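Subject: Re: [gosdale-readers] audiobooks, do they count?
Date: 9/2/21

Hi all,

Catching up on the list after a long August, so forgive me if this has been settled already!

> I listened to the whole Duda trilogy on my commute and
> logged it for the 1000-page challenge. Is that allowed, or
> do I have to go back and read the paper ones?

I say count it! I did Barnis that way last winter (13 hours, mostly while doing dishes) and I remember it better than half the things I've read with my eyes. The only snag is the page count — I just use whatever the paperback says, so Barnis went down as 301. The library in Prindeton lists page counts for pretty much everything if you don't have a copy handy.

I'm at 500 myself, which puts me behind where I wanted to be, but I'm blaming the tomatoes.

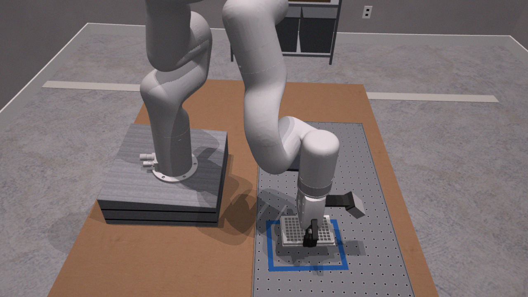
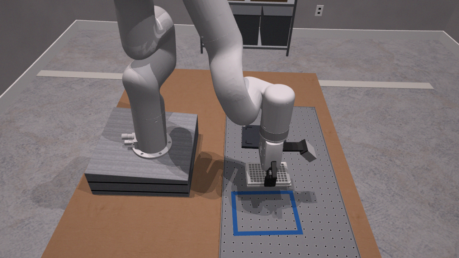

One more thing on audio: try the sample before you borrow. I gave up on a perfectly good mystery because the narrator did every single character in the same whisper (even the sheriff!) and I kept turning it up and then getting blasted by the chapter music. I may try that one again on paper.

Does anyone have the large print copy of our next pick? My mom wants to read along.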